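Heltham Parish Newsletter
Readers wanted for oral history project

We are looking for 40 people who grew up in Heltham to talk about school dinners, shop work and bus journeys. Each talk lasts two hours and is held at the library. 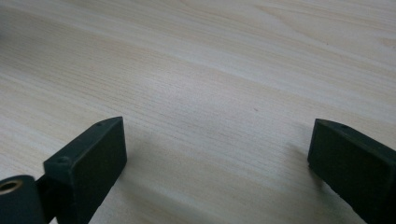
Page 2

You do not need to prepare anything — old letters are welcome. Bus fares are paid. Talks start in June. To take part, leave your name with Davoud Daneshvar at the library desk.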